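Projects > Small tools > Landham

Print this page | E-mail this page

# Landham

I wrote Landham because I got fed up with my cache throwing away the wrong things. It's a little library with three eviction policies in it (least recently used, least frequently used, and a clock one I'm rather fond of) plus a script that runs them all against the same list of requests and tells you which missed least. That's the whole thing!

## What's in the folder

- `policies/` has the three caches. They all share the same get and put, so you can swap one for another without touching your own code.
- `traces/` has 8 request logs. Mellor is the short one, 200 requests, handy for checking you haven't broken anything. Bendetti is the nasty one, full of long scans that make LRU look daft.
- `run.py` does the comparing and prints a table.

## Running it

Type `python run.py mellor 60` where the last number is how many entries the cache may hold. I use 60 for nearly everything, so if you want to match my tables, start there. Add `--zideo` and you get the output in the format my old Zideo plotting script likes (sorry, I never got round to renaming it).

Keys can be any string. I did try tuples for a while, but the logs got horrible to read, so I went back. 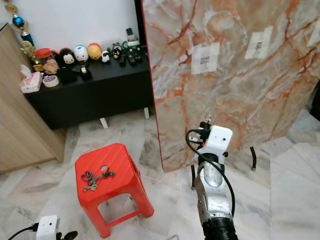 ## Known niggles

The clock policy isn't safe with threads yet. LFU is slow on big caches too, as I'm still using a plain sorted list in there. I had a go at fixing that one Thursday evening and made it worse, so patches are very welcome, preferably small ones with a trace that shows the difference.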